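The Second Life of the Office Server

Old servers do not die in a dramatic way. Somebody moves the files to another place, the fan becomes quiet, and the machine stays under a desk for years with a plant on top of it. In our building there were many of them, and in March 2021 I began to ask what happens with such machines when they finally leave.

The answer brought me to Prasumeo, a repair workshop behind the old tram depot. The people there take computers from small companies, open them, and decide board by board what can work again. Last year they received 871 machines. Over 100 went back to use in schools and in the offices of small associations. The rest was divided into parts, and the shelves of the workshop are full of them, in gray boxes with handwritten labels.

I had expected noise and a smell of burned dust. The work is quiet, and most of it is looking. Before any tool touches a board, the person at the bench turns it under a strong lamp and searches for swollen capacitors, bent pins, a crack near a screw hole. A cheap board and an expensive board receive the same seven minutes.

The processor gets special attention. On a server board it sits under a metal plate, held with screws and closed with a small steel lever, and the first rule for beginners is to move this lever slowly.
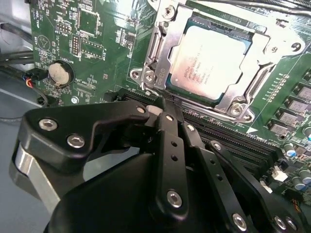

Jade Gosselin thinks that people worry too much about the processor and too little about the socket under it. A Xeon, she told me, will probably live longer than the desk it stands under, but one bent pin in the socket and you can lose half of your memory slots, and then you search for the fault a whole afternoon in the wrong place.

I asked her about thermal paste, a subject on which every bench has its religion. She uses a small drop in the center and no spreading. At Ikov, a similar workshop on the other side of the river, they draw a thin line. The two workshops exchange parts each May and, I am told, continue this discussion every time.

The memory is tested after that, one module in one slot, then the next slot, until all are checked. It is slow and a little boring. A restored server costs 40 euros for a school, without disks. The old disks are destroyed, and the owner receives a paper about it.

My own building has now sent its machines. The plant stands on the floor.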